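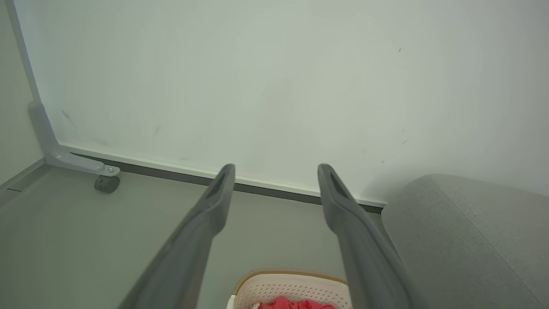
3.2 The rolling board

Figure 2. The lower part of the rolling board, with one foot, its caster and the bottom rail.

I'll admit I came into this study thinking it would be all about tables. Tables were what I'd written about before, tables were what the grant text promised, and when Flor Cuervo and I first sat down in the project room at Clostlow we spent most of the afternoon arguing about tables. Then we read through the first batch of room diaries and the board kept turning up on every page (where it had been pushed, who it was in the way of, what had been left on it and for how long), so the board gets its own section.

Some plain facts first. It's a big white panel on a light gray metal stand, and it rolls on small casters. Figure 2 shows the part I care most about, the foot, where the upright meets a bracket that curves out into a horizontal arm with a little dark gray wheel under the tip. People in our interviews almost never mentioned the foot when we asked them to describe the board. They talked about the writing surface, the pens, the missing eraser. But when we asked them to walk us through moving it, the foot was all they talked about! Which end you grab, where your toes go, how you have to swing it out before it'll follow you past the chairs.

The diaries use three different words for the thing. The design group at Gresura calls it "the board," full stop. The Flalemach people call it "the wall," which confused me for a good long while, and the two visitors from Carhuamaca wrote "the screen" in every entry. I've kept each group's own word in the quotes below and used "board" everywhere else. It matters a bit more than it might seem to. The Gresura diaries are full of writing and wiping. The Flalemach diaries hardly mention writing at all, and when they do it's usually to complain that someone else's notes are still up. For them it was a way of cutting the room in half so that 8 people could hold two meetings at once.

Jolanta Stępień, who coded the diaries with me, pointed out something I'd skated right over. Groups that used the board as a divider parked it close to a wall when they were done, and groups that wrote on it left it wherever the last conversation had happened. "You can tell who had the room before you from the doorway," one Flalemach diary says, and a Gresura entry from May has almost the same sentence with a good deal more swearing in it. We hadn't planned for this kind of cross-talk between groups and we had no code for it, so we went back and added one (labeled "inherited position" in the codebook) and recoded everything from the start. That cost us 5 weeks and I'd do it again.

Then there are the marks. A mostly blank board still has marks on it: a scuff, a short streak, a few dark flecks. We asked people whether they noticed these, and the split was lovely. Writers said they'd stopped seeing them. Dividers said they saw them every single time, since for them the surface was something to sit and look at through a long meeting. One person had named a speck. I'm not going to build a theory on a named speck, but I did put it in my notes and underline it.

What does any of this have to do with sharing a room? My reading, and Flor reads it a little differently (see section 5), is that the board does a lot of the negotiating that the booking sheet was supposed to do. Moving a table takes two people and a decision. Moving the board takes one person and a shove, so it gets moved early, often, and without anybody asking. In the 500 diary entries we coded, the board came up in connection with a disagreement more often than any other piece of furniture, and most of those disagreements were settled by somebody simply rolling it somewhere else.

I should say that all of our groups had only the one board between them. A room with a spare would probably look quite different, and we'd like to try that at Clostlow next. For now I want to turn to the chairs, which got a lot less ink in the diaries but gave us much more trouble in the coding.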